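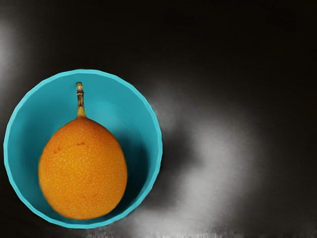

I moved the house backups to a new scheme in June and have been putting off writing it up. The old arrangement was a single external drive plugged into the desktop, copied by hand whenever I remembered. The gap between the last two copies was 18 days.

## What is being backed up

Three machines: the desktop (Gradby), my laptop (Costwood), and the small server in the closet (Toprak). The data that matters falls into two groups. The first is documents, mail archives and source code, which changes daily and compresses well. The second is photos and scanned paper, which almost never changes once written.

I had been treating both groups the same way. That meant a full pass over the photo directory every time I wanted to save a few text files. On the old drive a full pass took most of an evening.

The groups now have separate schedules. Documents go every hour while a machine is awake. Photos go once a night at 2 a.m., and the job exits early if no modification times have changed under the top directory.

## Repository layout

Each machine writes to its own repository on Toprak. I tried one shared repository first, to get deduplication across machines. It saved 199 MB in total, and in exchange every job had to wait for whichever machine held the lock. The laptop often went to sleep while holding it. Stale locks had to be cleared by hand, and I got tired of doing that.

Separate repositories have no such problem. The cost is some duplicate storage, which I can afford.

Permissions took longer than expected. The backup user on Toprak can append but can't delete. Pruning runs under a second account, locally, from a console login. If a client is compromised, the worst it can do is fill the disk.

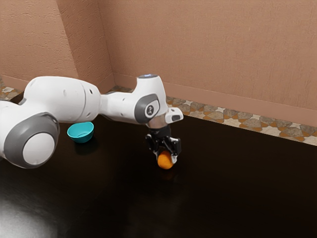
## Retention

The rules at present:

- Hourly snapshots kept for two days
- Daily snapshots kept for five weeks
- Monthly snapshots kept for two years
- Yearly snapshots kept until I run out of room

My first version of the prune script grouped snapshots by host and path. When I renamed a directory on the laptop, the old path became its own group and was never pruned, because the rules always keep the newest snapshots in each group. I found 1,207 snapshots in a repository that should have held well under a hundred. Grouping by host and tag fixed it. If you change the grouping on an existing repository, do a dry run first and read the output. Mine proposed removing several monthlies I wanted to keep, and I had to tag them by hand.

## Restore test

A backup that has never been restored is of unknown quality, so I restored the document set to a spare disk and compared checksums. There were 2,545 files with a mismatch. All of them were in a browser cache directory that was being written to during the snapshot. I excluded the directory and ran the comparison again, and it came back clean.

File ownership was a separate issue. Restoring as a normal user drops the original owner without a warning at the default log level. Restoring as root keeps it. I have put this in the notes file next to the restore command, along with the repository password hint, and printed the page.

## Offsite copy

The offsite copy is an encrypted disk, swapped monthly and stored at my sister's house. I looked at renting remote storage. The upload speed here would make the first sync take weeks, and after that the monthly bill would pass the price of a disk fairly quickly. I may look again if the line is upgraded. 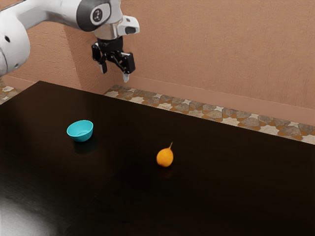

Carter Bouchard wrote in after my earlier note on this to say that one offsite disk is too few, as it has to come home to be updated and for that time both copies are under the same roof. He suggested two disks in rotation, with the fresh one dropped off before the old one is collected.

He is right, and I have ordered the second disk. The labels will be A and B, and the swap log goes in the same notes file. Still to do: the prune script has no alert when it fails, and Costwood's hourly timer fires twice after waking from sleep. The second run finds nothing to do, so it's low on the list.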